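Classements par points ou par vote : pourquoi il faut cesser de mélanger les deux

Par Rachid Younis
22 septembre 2023

La Ligue Tiltow publie chaque semaine deux classements de ses clubs de handball. Le premier résulte d'un vote des entraîneurs. Le second sort d'un modèle de type Elo, maintenu par la société Rosuvance, qui attribue à chaque équipe une cote après chaque match. Depuis janvier, l'ordre des têtes de série est fixé par la moyenne des deux rangs. Je soutiens que cette moyenne n'a pas de sens statistique et qu'il faut l'abandonner.

Un rang est une grandeur ordinale. Il indique qui précède qui, sans renseigner sur l'écart. Le club de Clovine occupe la première place du modèle avec une cote de 1448. Si son avance sur le deuxième était réduite à un seul point, son rang serait le même. Faire la moyenne de ce rang avec celui d'un vote revient à jeter la partie utile de l'information.

Le vote pose un problème différent. Les entraîneurs voient peu de matchs en dehors des leurs. Ils partent du bulletin précédent, font descendre les perdants et remontent les autres. Une équipe qui ne joue pas progresse donc mécaniquement. Sur les 266 bulletins que j'ai pu dépouiller, 229 plaçaient en tête le même club que la semaine précédente, y compris après une défaite de celui-ci. L'inertie est forte et le modèle, lui, réagit vite : les deux séries n'ont pas la même constante de temps.

Ingvar Bundgaard, qui entraîne Þrastardóttir, défend la formule actuelle. Selon lui, le vote capte ce que la cote ignore : blessures, effectif remanié, enchaînement des déplacements. L'argument est recevable. Il plaide toutefois pour intégrer ces variables au modèle, avec un coefficient publié et vérifiable, et il ne justifie en rien une pondération à parts égales choisie sans test préalable.

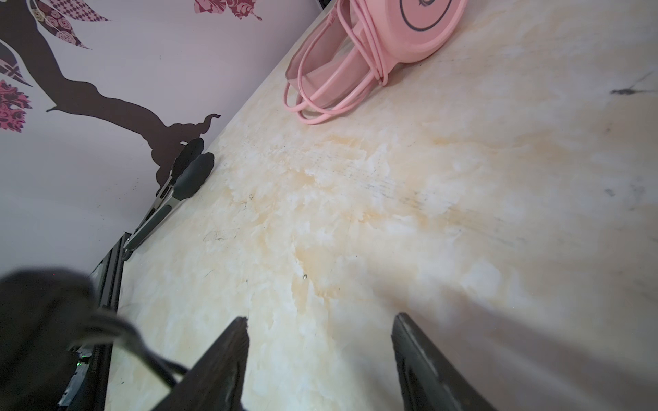 Temps de lecture : 2 minutes

Reste la question des têtes de série. Un tirage exige un critère unique, reproductible par un tiers à partir des feuilles de match. La cote satisfait cette condition, à trois réserves près : la valeur initiale des promus, l'avantage du terrain et le plafonnement des écarts de buts. Ces paramètres devraient être fixés avant la première journée et gelés jusqu'à la dernière.

Le vote peut continuer à paraître. Il alimente la discussion et les clubs y tiennent. Je demande seulement qu'il soit retiré du calcul dès la prochaine saison et que les bulletins individuels soient rendus publics, avec le nom du votant.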